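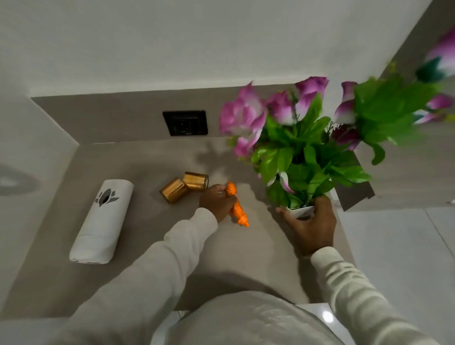

Both hands busy: orange toy in the left, flower pot held at the base in the right. Two tracks, two hold labels.

Home Guides Datasets Labelling Hardware Archive Contact

Labelling two-handed footage when the hands won't agree on what they're doing

Most guides to annotating head-camera demonstrations assume a person is doing one thing. Pick up cup, put down cup, collect honorarium. Then you film somebody tidying a kitchen bench and discover that people have two hands, which the robotics literature has known for some time and its label files have not.

This guide covers the scheme we settled on for Isine, our bench-tidying set: 226 episodes of everyday objects being moved about by people wearing a camera on their heads. The labels feed Pomau, the policy we train for Kpodo, our two-armed robot. You won't need either to follow along. You will need a video player that steps one frame at a time, a text editor, and a tolerance for watching strangers' hands that you may not presently have.

Before you open a clip

We do the work in Cuvedano, our in-house annotation tool, which has the charm of a tax form. Any tool that supports parallel tracks will do. If yours supports only one track per video, change tools. I tried to get by with a single track and a naming convention (L_hold_R_reach and so on) and ended up with a vocabulary longer than some of the episodes.

Set up three tracks:

left_hand
right_hand
task

Leave the task track collapsed until the end. It's the one everybody wants to fill in first, as it's the one that reads like English, and once you've written "moves the flowers to the back" on it you will see the hands doing exactly that whether they are or not.

Step 1: Give each hand its own pass

Play the whole clip once at normal speed and label nothing. Then go back to the start and do the left hand all the way through, ignoring the right. Then the right, ignoring the left. This takes longer than doing both together. It takes much less time than doing both together and then fixing it.

Each hand is always in exactly one of five states:

away -- not visible
free -- moving through the air with nothing in it
rest -- touching a surface, not holding or moving an object
touch -- contact with an object, object not carried
hold -- fingers closed on an object, whether or not it's going anywhere

There are no gaps. Where one segment ends the next begins, on the very next frame. Cuvedano will refuse to save a file with a gap in it and will tell you so in a red box that doesn't say where the gap is. (Hold down G. It's not in the menu. Giuliana Muñoz wrote that feature and never got around to putting it in the menu.)

Step 2: Name the object once, loosely

Every touch and hold needs an object name. Resist the urge to be a botanist. We keep a short list per bench and everybody uses the same names: flowers, orange_toy, white_cylinder, gold_small_1, gold_small_2.

The orange toy earned its vague name. Seen sharp, in somebody's fingers, it's a carrot. Smeared by a turning head, it could be a dinosaur having a lie down, and one labeller duly entered it as dinosaur in one half of an episode and carrot in the other. Pomau was then trained for a night on a bench where vegetables turned into reptiles. Colour plus a general noun survives blur a good deal better than a proper identification does.

The small gold ones had the same trouble. From one side they're metallic cups, from above they're candles in jars, and arguments about it on Thursday ate most of an arvo. gold_small_1 and gold_small_2. Number them left to right in the first frame where both can be seen, and keep the numbers even if they swap places.

Step 3: Mark contact, then check it backwards

The boundary that matters most is free to touch, or free to hold. Going forwards, you will put it late. Your eye follows the hand in, waits for something to happen, and registers the grasp once the object moves. The fingers may have been on it well before that.

So find your boundary going forwards, then step backwards from the middle of the hold until you reach the last frame where you'd swear there was daylight between finger and object. The boundary goes on the frame after it. If the two answers differ by three frames or fewer, take the backwards one and get on with your life. If they differ by more, one of the fingers is probably hidden behind the object; take the backwards one anyway and add the flag occluded.

Shadows are the usual trap. On a pale bench, the shadow closes up under the hand before the hand lands, and it's very persuasive. Turn the brightness up in the player and look at the fingertips only.

Step 4: Take the resting hand seriously
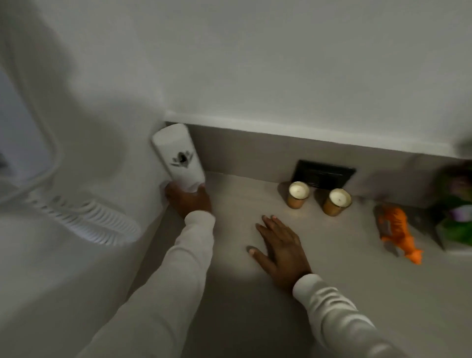

Left: hold, white_cylinder. Right: rest. The palm is flat on the bench and that is its whole job.

A labeller new to the scheme will look at a frame like that one and mark the right hand as free, or away, or (memorably) "nothing". It isn't holding anything, so why bother? The trouble starts when those labels reach the robot. A hand marked free is one the policy is allowed to send places. Early versions of Pomau had Kpodo conducting an orchestra with its spare arm while the other one tried to set down a cylinder.

Rest gets its own state and it carries no object name. Three rules keep it honest:

Palm, side of hand or fingertips on a surface all count. You don't need the full palm.

A resting hand that slides along the surface is still rest until it leaves the surface. Sliding an object along is touch, even when the fingers drag on the bench at the same time.

Pointing at an object is not touching it. If the fingers of a resting hand stop short of gold_small_1, the label is rest, however meaningful the direction looks. Don't label intentions. You will be wrong, and you'll be wrong in a way that looks clever in the file.

We don't try to say why a hand is resting. It might be bracing or waiting, or its owner might be thinking about lunch. Korkor Darko argued for a separate brace state and we tried it on a small batch. No two of us agreed on it often enough to be worth the extra key, and Korkor, to her credit, was the one who deleted it.

Step 5: Things that hold still while held

Hold doesn't mean carry. A cylinder that's standing on the bench with a hand wrapped round it is a hold. Whether it's arriving, leaving or just being steadied is a question for the frames either side, and you answer it on the task track later.

If an object tilts but its base stays put, it's still one hold segment. Don't split it. I split the lot in my first week and produced 932 segments from a batch that, done over with the rule above, came to 587. The longer file looked more diligent. It was also useless, as half the boundaries fell on wobbles.

Step 6: Now open the task track

Fill it in from the hand tracks, not from memory. A task segment starts when either hand first leaves rest or free to deal with an object, and ends when both hands have finished with it. Write one plain clause in the present tense: "stands the cylinder in the corner", "moves the flowers right". Name the hand only if both are holding something, in which case you write two task segments and let them overlap. Overlap is allowed here. It's the only place it is.

If you can't write the clause without "tries to" or "wants to", write what the hand does and leave it there.

Step 7: Second reader

Somebody else does the same clip blind. We compare every episode longer than 600 frames and pull one in five of the rest. Two numbers come out: how often the states match, frame by frame, and how far apart the contact boundaries sit. The first one flatters you, as most frames in any clip are the boring middle of a hold. Look at the second.

When two readers disagree, a third person doesn't vote. The two of them sit down with the clip and step through it together, and whoever can point to the frame wins. If neither can, it gets the occluded flag and the earlier boundary.

Common complaints

"The hand is so blurred I can't tell." Step to the nearest sharp frame on each side. If both show the same state, carry it through. If they don't, put the change in the middle of the blur and flag it blur.

"The near arm covers everything." Long sleeves do this, loose ones more so. The sleeve isn't the hand. If you can see sleeve and no hand at all, the label is away, even though you know perfectly well the hand is attached to the end of it.

"The object is only half in view." Name it if it's on the bench list. Objects at the far edge that no hand goes near get no label of any kind.

"Can I do both hands in one pass if I'm careful?" No.

Key bindings for Cuvedano: 1 to 5 for the states in the order listed, Tab to switch hands, comma and full stop to step, G held for gaps. Shift+Z undoes one segment. Ctrl+Z undoes all of them, and we have asked Giuliana about that too.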